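대문 | 분류 | 최근 바뀜 | 임의 문서 | 도움말

마우스패드

마우스패드(mouse pad, mouse mat)는 컴퓨터 마우스를 올려놓고 움직이기 위해 책상 위에 까는 얇은 판이나 깔개이다. 마우스받침, 마우스판이라고도 하며, 키보드까지 함께 올려놓을 수 있도록 길게 만든 것은 장패드 또는 데스크 매트라고 부른다. 영국식 영어에서는 mat, 미국식 영어에서는 pad를 쓰는 경향이 있으나 뜻의 차이는 없다. 한국어에서는 '마우스 패드'로 띄어 쓰는 예도 많다.

주된 기능은 마우스 바닥과 책상 사이의 마찰을 일정하게 유지하는 것이다. 그 밖에 책상 표면의 긁힘을 줄이고, 손목이 차갑거나 딱딱한 면에 직접 닿지 않게 하며, 광학식 마우스의 센서가 움직임을 읽기 쉬운 바탕을 제공한다. 인쇄가 쉬워 판촉물이나 기념품으로도 널리 쓰인다.

1. 배경

초기의 볼 마우스는 바닥에 든 고무 코팅 구슬이 굴러가면서 안쪽의 롤러를 돌리는 구조였다. 매끄러운 책상 위에서는 구슬이 헛돌기 쉬웠고, 먼지가 많은 곳에서는 롤러에 때가 끼어 커서가 튀거나 멈추었다. 적당한 저항이 있고 깨끗하게 유지할 수 있는 바닥이 필요했으므로 발포 고무에 천을 붙인 깔개가 마우스와 함께 보급되었다.

광학식 마우스는 바닥을 비추는 빛과 작은 영상 센서를 이용한다. 센서는 표면의 미세한 무늬를 짧은 간격으로 촬영하고, 앞뒤 영상의 차이에서 이동 방향과 거리를 계산한다. 초창기 광학식 가운데 일부는 격자가 인쇄된 전용 금속판 위에서만 작동하였다. 이후 일반적인 표면을 읽을 수 있는 센서가 보급되면서 전용 판은 필요 없게 되었으나, 유리나 거울, 광택이 강한 도장면에서는 여전히 인식이 불안정한 제품이 있다. 무늬가 거의 없는 단색 면도 광택 정도와 센서의 종류에 따라 결과가 달라진다.

사무용으로는 패드 없이 책상 위에서 바로 마우스를 쓰는 사람도 많다. 무광 상판이라면 대체로 사용에 지장이 없지만, 오래 쓰면 마우스 바닥의 미끄럼판이 닳거나 상판의 같은 자리에 윤이 나기도 한다.

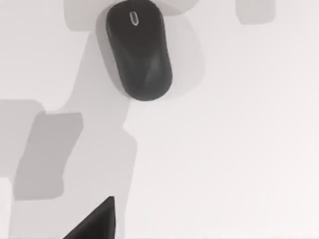

2. 구조

가장 흔한 천 패드는 두세 겹으로 되어 있다. 위층은 마우스가 닿는 직물, 아래층은 책상에 밀착하는 고무이며, 두 층을 접착제나 열로 붙인다. 고급품에서는 사이에 완충층을 한 겹 더 넣기도 한다.

2.1. 표면층
직물은 폴리에스터가 대부분이다. 올이 가늘고 촘촘할수록 움직임이 매끄럽고, 굵고 성길수록 저항이 커진다. 가로 방향과 세로 방향의 짜임이 다르면 두 방향의 마찰도 다르게 느껴진다. 주로 폴리에스터 직물에는 승화 전사로 그림을 인쇄하는데, 염료가 섬유 안으로 스며들기 때문에 표면의 촉감이 크게 변하지 않는다.

2.2. 바닥층
천연고무나 합성고무를 발포시켜 만든다. 발포율이 높으면 가볍고 푹신하지만 눌린 자국이 오래 남는다. 바닥에 물결이나 격자 모양의 요철을 넣은 것은 미끄러짐을 막기 위한 것이다. 새 제품에서 나는 고무 냄새는 통풍이 잘되는 곳에 며칠 펼쳐 두면 대개 옅어진다.

2.3. 가장자리
재단만 한 것과 실로 둘러 박은 것이 있다. 박음질을 하면 올이 풀리거나 천이 들뜨는 것을 늦출 수 있으나, 실이 표면보다 높으면 손목에 걸린다. 이 때문에 박음질 선을 표면보다 낮게 눌러 마감하는 방식도 쓰인다.

3. 재질에 따른 종류

천 패드: 부드럽고 소음이 적으며 말아서 보관할 수 있다. 땀과 음료를 흡수하고 습도에 따라 마찰이 변한다.
플라스틱 패드: 표면이 단단하고 미끄럽다. 닦기 쉽지만 마우스 바닥의 미끄럼판이 빨리 닳는 편이다.
유리 패드: 강화유리의 표면을 미세하게 가공하여 센서가 읽을 수 있게 만든다. 마찰이 매우 낮고 무겁다. 모서리에 충격을 받으면 깨질 수 있다.
금속 패드: 주로 알루미늄을 쓴다. 겨울에 차갑게 느껴지고, 표면 처리가 벗겨지면 인식이 고르지 않게 된다.
가죽 및 인조가죽 패드: 사무실용 장패드에 많다. 천연 가죽은 물 얼룩이 남고 햇빛을 받으면 색이 변한다.
코르크 및 펠트 패드: 가볍고 질감이 도드라진다. 펠트는 보풀이 일어 센서 구멍에 섬유가 낄 수 있다.
실리콘 패드: 책상에 잘 밀착하고 물세척이 된다. 먼지가 잘 달라붙는다.

4. 크기와 모양

표준 규격은 없으며 제조사마다 소형, 중형, 대형의 기준이 다르다. 같은 '대형'이라도 가로 400mm인 제품이 있는가 하면 그 두 배에 이르는 제품도 있다. 모양은 직사각형이 가장 많고, 정사각형과 원형, 손목 받침이 붙은 물방울형도 있다.

필요한 크기는 커서 감도와 관계가 깊다. 감도를 낮게 설정하면 같은 거리를 옮기는 데 손을 더 크게 움직여야 하므로 넓은 패드가 필요하다. 손목만 움직이는 사용자는 작은 패드로도 충분하고, 팔꿈치를 축으로 팔 전체를 쓰는 사용자는 큰 패드를 선호한다. 책상 깊이가 얕으면 패드 앞부분이 상판 밖으로 나와 꺾이므로 구입 전에 세로 길이를 재어 둘 필요가 있다.

두께는 얇은 것이 1mm 안팎, 두꺼운 것이 6mm 안팎이다. 두꺼운 패드는 책상의 이음매나 흠집을 가려 주지만 손목의 높이가 올라간다. 얇은 패드는 휴대하기 좋은 대신 바닥의 굴곡이 그대로 전해진다.

5. 색과 무늬

검은색과 회색이 오랫동안 주류였다. 때가 덜 눈에 띄고 대부분의 센서에서 무난하게 작동하기 때문이다. 밝은 단색은 책상 색과 대비를 이루어 패드의 경계가 쉽게 구별되며, 저시력 사용자나 어린이가 쓰는 자리에서 이 점을 이용하기도 한다. 흰색 책상에는 노랑이나 파랑처럼 채도가 높은 색이 눈에 잘 들어온다.

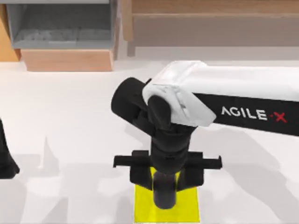 흰 상판에 놓인 노란색 사각 패드

무늬가 복잡한 패드에서는 색의 경계를 지날 때 센서가 튄다는 주장이 있다. 예전의 일부 광학식 마우스에서는 특정 색의 인쇄면에서 커서가 멈추는 일이 있었다. 근래의 센서에서는 드물며, 광택 잉크를 두껍게 올린 부분에서 나타나는 정도이다.

6. 마찰의 성질

사용자들은 흔히 패드를 '스피드형'과 '컨트롤형'으로 나눈다. 전자는 운동 마찰이 낮아 한번 움직이면 잘 미끄러지는 것, 후자는 마찰이 높아 멈추기 쉬운 것을 가리킨다. 두 말은 판매 과정에서 굳어진 표현으로, 측정 기준이 통일되어 있지 않다.

움직이기 시작할 때의 저항인 정지 마찰과 움직이는 동안의 저항인 운동 마찰은 구별해야 한다. 두 값의 차이가 크면 작은 움직임을 시작할 때 손에 걸리는 느낌이 난다. 주변기기 평론가 디오니시스 발라스카스(Dionysis Balaskas)는 패드를 고를 때 빠르기보다 이 차이를 먼저 살펴야 한다고 썼다. 마찰은 패드만으로 정해지지 않고 마우스의 무게, 미끄럼판의 재질, 손으로 누르는 힘의 영향을 함께 받는다.

습도가 높은 날에는 천이 수분을 머금어 움직임이 둔해진다. 팔의 땀도 같은 작용을 하므로 여름철에 토시를 끼고 쓰는 사람이 있다.

7. 손목 받침

앞쪽에 젤이나 메모리폼을 넣어 높인 형태가 있다. 손목이 위로 꺾이는 각도를 줄이려는 것이지만, 받침에 손목을 얹은 채 체중을 실으면 손목 안쪽이 눌린다. 움직이는 동안에는 손목을 살짝 띄우고 쉴 때에만 얹는 방법이 흔히 권장된다. 손바닥의 두툼한 부분을 대도록 설계한 제품도 있다. 의자와 책상의 높이가 맞지 않으면 받침만으로 자세가 나아지기는 어렵다.

8. 관리

천 패드는 미지근한 물에 중성세제를 풀어 부드러운 솔이나 스펀지로 결을 따라 문지른 뒤 충분히 헹군다. 세제가 남으면 마르고 나서 표면이 뻣뻣해진다. 비틀어 짜지 말고 마른 수건으로 눌러 물기를 뺀 다음 그늘에 평평하게 둔다. 직사광선과 드라이어의 뜨거운 바람은 고무를 굳게 하고 접착층을 약하게 한다. 세탁기와 건조기는 제조사가 허용한 제품에만 쓴다.

플라스틱과 유리 패드는 물기를 꼭 짠 천으로 닦는다. 알코올은 코팅을 상하게 할 수 있어 구석에 먼저 시험해 본다. 가죽 패드는 마른 천으로 닦고 음료를 흘렸을 때 바로 흡수시킨다.

말아서 배송된 패드의 끝이 들리면 반대 방향으로 느슨하게 말아 두었다가 펴거나, 평평한 곳에서 책으로 눌러 둔다. 늘 마우스를 움직이는 자리만 반들거리고 주변과 미끄러짐이 달라졌다면 세척으로는 잘 돌아오지 않으며, 이때를 교체 시기로 본다.

9. 수집과 판촉물

제품 로고를 넣은 패드는 전시회와 사무기기 판매점에서 오랫동안 나누어 주던 물건이다. 인쇄 면적이 넓고 책상 위에 계속 놓여 있어 광고 효과가 좋다고 여겨졌다. 문구업체 트로사크(Trosach)는 거래처용으로만 만든 무늬 시리즈로 수집가들에게 알려져 있으며, 롤론(Rollon)의 원형 코르크 패드도 중고 거래가 꾸준하다.

수집가 하우와 이다호사(Hauwa Idahosa)의 소장품 목록에는 패드 992점이 실려 있다. 이 가운데 554점이 기업 판촉물이고 나머지는 관광 기념품과 게임 관련 상품이다. 발포 고무는 시간이 지나면 부스러지므로, 수집가들은 패드 사이에 중성지를 끼워 겹치고 무거운 것을 올리지 않는다.

10. 폐기

천과 고무가 접착된 패드는 분리하기 어려워 대개 일반 쓰레기로 버린다. 유리 패드는 강화유리이므로 유리병과 함께 배출하지 않는다. 금속 패드는 미끄럼 방지 고무를 떼면 고철로 배출할 수 있다. 낡은 천 패드는 잘라서 화분 밑이나 가구 다리에 받치는 데 쓰기도 한다.

같이 보기
- 컴퓨터 마우스
- 트랙볼
- 팜레스트
- 데스크 매트
- 승화 전사
- 발포 고무
- 마우스 미끄럼판

독자 의견 (4)

Jummai Adebisi
세척 항목 보고 따라 했는데 이틀을 말려도 바닥 쪽이 축축하네요. 두꺼운 제품은 건조 시간을 따로 적어 주시면 좋겠습니다.

Damilola Bassey
└ 6mm짜리는 저도 사흘 걸렸어요. 옷걸이 집게로 집어 널었다가 자국이 남았으니 그건 하지 마세요.

책상지기
손목 받침 문단에 왼손잡이용 물방울형 얘기가 빠져 있습니다. 파는 데가 적어서 그렇지 있긴 있습니다.

Amarachi Tamuno
트로사크 시리즈 중에 2월에 나온 줄무늬 패드 가지고 계신 분? 뒷면에 번호가 찍혀 있는지 궁금합니다. 제 것은 846번이에요.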